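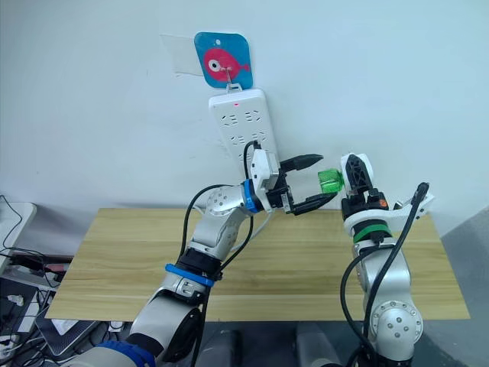
Mareike Haberkorn hatte schon Tee gekocht, als ich mit zwanzig Minuten Verspätung bei ihr ankam, und auf dem Küchentisch lagen so viele Mappen, dass für die Tassen kaum Platz blieb. Seit sieben Jahren beschäftigt sie sich mit den Funkamateuren, die Ende der Fünfziger den ersten Satelliten hinterhergelauscht haben. Ich gebe zu, ich hatte mir das ein bisschen trocken vorgestellt. War es überhaupt nicht!

„Die Leute denken bei Sputnik immer an Moskau und Washington“, sagt sie und schiebt mir eine Mappe rüber. „Ich denke an Dachböden.“

Auf so einem Dachboden saß im Oktober 1957 auch Eckhard Reuter, damals noch Lehrling, mit Kopfhörern und einem Empfänger, den er sich aus Ersatzteilen zusammengelötet hatte. Sein Logbuch hat 351 Seiten (ich durfte blättern, mit sauberen Fingern), und in der Nacht, in der er das Piepsen zum ersten Mal hörte, steht da bloß: „4.10 Uhr. Da ist er.“

„Mehr hat er nicht geschrieben“, erzählt Haberkorn. „Ich habe ihn später mal gefragt, warum. Er meinte, ihm hätten so die Hände gezittert, dass er den Bleistift weggelegt hat.“

## Angst hatte vor allem der Vater

Ob er sich denn gefürchtet habe, will ich wissen, man liest ja ständig von der Panik im Westen. Haberkorn wiegt den Kopf. Der junge Reuter wohl kaum, der war verliebt in die Technik. Sein Vater dagegen habe verlangt, dass das Gerät aus dem Haus kommt. „Der war überzeugt, wenn man den Russen hören kann, dann kann der Russe einen auch hören.“

Der Empfänger zog also in den Schuppen um, und dort ging es weiter, jede Nacht, bis die Batterien von Sputnik 1 leer waren. Danach kam die Hündin Laika, und da wird der Ton im Logbuch plötzlich ein anderer. Eine ganze Seite hat Reuter ihr gewidmet, mit Zeichnung.
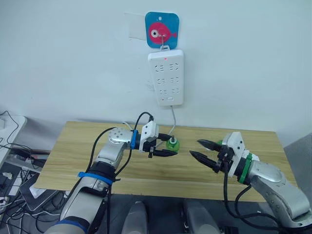

## 418 Briefe

Am meisten ins Schwärmen gerät Haberkorn bei der Post. 418 Briefe hat sie zusammengetragen, viele davon zwischen Hobbyfunkern in Ost und West, die sich gegenseitig Uhrzeiten und Frequenzen schickten. „Da steht dann erst die Signalstärke und darunter, dass die Oma wieder laufen kann. Ich liebe das!“

Und Gagarin? Für den April 1961 hatte Reuter sich extra krankgemeldet, glaubt sie, beweisen kann sie es nicht. Gehört hat er an dem Tag nur Rauschen und später die Nachrichten im Radio.

Gerade tippt sie alles ab, abends, nach der Arbeit. Das Buch soll im kleinen Verlag Tatulen erscheinen, einen Titel hat es noch nicht. Zum Abschied drückt sie mir eine Kopie der Laika-Seite in die Hand. Die hängt jetzt über meinem Schreibtisch.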